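3.2 Gripper alignment and routine care

The arm in our cell has a parallel gripper with two tapered black fingers and a small camera mounted at the wrist. When we took it over from the Pleven cell, the handover note described it as "aligned." The note did not say with what.

Most of our early failures were blamed on the grasp policy, which was in no position to object. Kheri Langat went back over the first 100 attempts and sorted them by the way they went wrong. In 29 of them the arm had arrived where it was told to go, and one finger had met the object well before the other. A thin object then gets pushed sideways, rolls, and ends up somewhere the planner did not expect. A box hides this fault nicely, so we stopped using boxes to judge the gripper.

The cause was dull. The finger mounts had been tightened in the order that was easiest to reach, and the left mount had settled slightly inward. We loosened both, closed the fingers on a flat gauge, and tightened the screws a little at a time on alternate sides. The job takes 20 minutes, or most of an afternoon if the hex key has gone to live in another lab. Ours is now on a string.

After each adjustment we run what the Letdale group calls a pen check. The arm lowers its open fingers over a pen or marker on the work surface and stops before closing. The operator then compares the gap on either side of the barrel in the wrist view. Even gaps pass. Uneven gaps mean that either the mounts or the camera calibration has moved, and a second look with the wrist turned half around tells us which: a calibration error changes sides relative to the fingers, and a bent mount does not. Figure 4 shows an uneven case, with the left finger tight against the barrel of an M&G marker and floor visible between the barrel and the right finger.
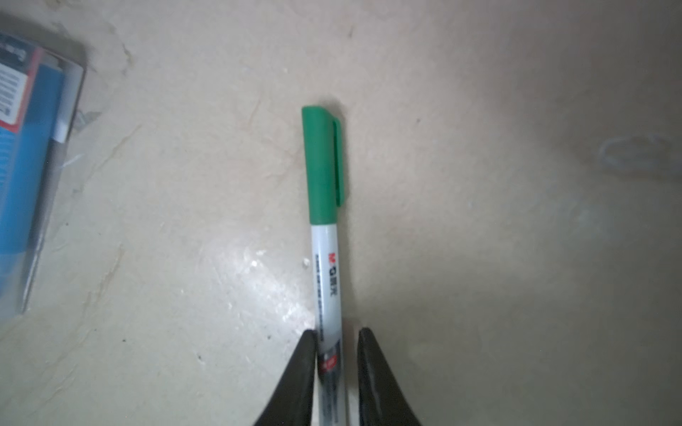 Figure 4. Wrist view during a pen check. The green-capped marker lies off center, toward the left finger.

3.3 Upkeep schedule

The pen check is run every 10 hours of arm time and after any collision, including those the operator describes as "a tap." Finger faces are wiped at the same interval. Glare on the work surface is logged but not corrected; Brandão, our lighting controller, has two settings, and the other one is worse. Results go into Timia, the cell's maintenance log, which accepts free text and has received a good deal of it. Entries that say only "fine" are sent back to their author.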